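6 min read

3.2 Collecting the lamp demonstrations

We picked lamps because they're annoying. A block is a block from any side, but a round frosted globe has almost no texture to hold on to, it wants to roll, and the shiny parts next to it throw back whatever happens to be in the room. If our policy (we call it Fernix) could learn from examples like that, I figured it could learn from nearly anything we'd put on the table in March.

Every demonstration uses 2 arms, each driven by a person through our Pralluston control rig. I did a lot of the early ones myself, and I was terrible at it! My first tries were slow and full of little corrections, and for a while I wanted to throw them all out. We kept them. Figure 4 shows a wrist camera view from one of the lamp episodes, with the second gripper reaching in from the far side.
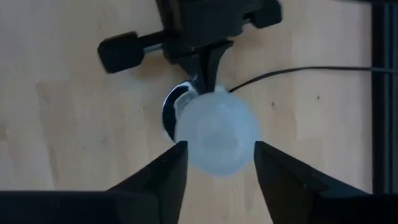

Figure 4. Wrist view during a lamp episode: frosted globe, chrome base, both grippers.

We capped each episode at 90 seconds, mostly for the sake of the operators, and ended up with 2,000 of them for this task. Between episodes we moved the parts by hand and tried hard not to be neat about it. People love to put things back in the same spot (I sure do), so we had Kumach, our little scheduling script, pick a start position and show it on a screen before each run.

Labels were the dull part. Each episode got a plain sentence saying what the operator meant to do, plus a mark for whether they got there. Failed runs stayed in the training set with their mark, and Section 5 gets into how much they helped when we trained with and without them.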